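Notebook, two-arm cell: handling rules and cable checks
2018-10-19 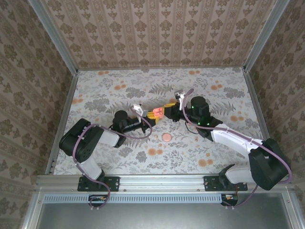
When may a person reach over the rail into the cell?
Only when both arms are parked and the stop button is latched. A paused program does not count, and neither does an operator saying "go ahead" from the other side of the bench.

I put that first since it was the point we argued over longest this morning. The old sheet from April said "arms not moving," and that was read in different ways by different people. An arm that is waiting for its partner is not moving either. In a two-arm handover the waits can be long, and the one who wrote the program is usually the only one who knows how long. New wording goes on the sheet today. Bożena Ostrowski has signed off on it, and she wants the old copies pulled from the drawer as well as from the wall.

Working on the handover rules next. The small pink piece is a fair test for these because both sets of yellow fingers end up very close together around it, with hardly any space between the tips. What we have so far:

Giving arm holds until the receiving arm reports grip. No timed release. Jonel had a timed release in his version and I have asked him to take it out.

One arm moves at a time inside the shared zone. The shared zone is the middle of the work surface, drawn in the config file as a box. If both arms need to be in it, one is holding still.

Approach speed in the shared zone is capped at 28 percent of the normal setting. We tried higher and the grip report came in late often enough to bother me. I would like a real measurement of the delay before anyone raises the cap.

Closing force stays at the low setting for anything soft or thin-walled. If a piece slips at the low setting, write it down and try different finger pads. Do not turn up the force and carry on.

Cables. Each arm has its purple cable tied along the links, from the camera by the gripper down to the base. The rule we had was "check cables regularly," which is no use to anyone. Replaced with: check at the start of every session and again after 1050 cycles, whichever comes first in the day. The check is by hand with power off. Run a finger along the cable, look at every tie, and bend the elbow through its range by hand to see that the loop there has slack and does not catch. A loop that hangs below the gripper has to clear the work surface at the lowest taught position. Add that to the check, it was missing.

Ties: snug, not tight. If a tie leaves a mark in the jacket it was too tight. Replace it with a new one in the same place. No moving ties to a new spot without telling whoever owns the program, because the slack was set with them where they are.

Camera mounts. After any bump, even a light one, the camera on that arm gets rechecked against the calibration card before the next run. Kurtuluş asked if we could skip this when the bracket looks straight. I said no. We had a bracket in April that looked straight and was off by 3 mm at the fingertips. Took most of a day to find.

Work surface. The patterned paper stays in. Roltov asked for tests on busy backgrounds and I don't want people swapping to plain paper halfway through a series to make the vision step easier. If the paper tears or lifts at a corner, stop, replace it with the same pattern, and note the sheet change in the log. Nothing lives on the surface that is not part of the task: no screws, no pens, no coffee. Scraps and crumbs from the pieces get picked up between runs, with the arms parked as above.

Cleaning. Fingers wiped with a dry cloth at the end of a session. Purex asked about solvent wipes and the answer for now is not on the yellow fingers until we have tried it on a spare set. Spare set is in the second drawer.

Lights. Green on the wrist is not permission to reach in. Somebody had written "green = safe" in pencil on the April sheet. I have crossed it out. The only thing that makes it safe is the latched stop.

Logging. Each stop gets one line: time, which arm, what it was holding, who pressed it. Left and right are as seen from the rail side. We have log entries where left means the other thing and I can't use them.

Still open:
How long the receiving arm should wait for a grip report before it gives up. I have it at 3 seconds for now.
Where both arms go after a failed handover. Jonel wants them to go home, I would leave them where they are until a person has looked.
Whether the side rails need a marked line so people know where the zone starts. Tape is cheap. Ask Bożena.

Kurtuluş to print the new sheet. I still owe him the cable section typed up.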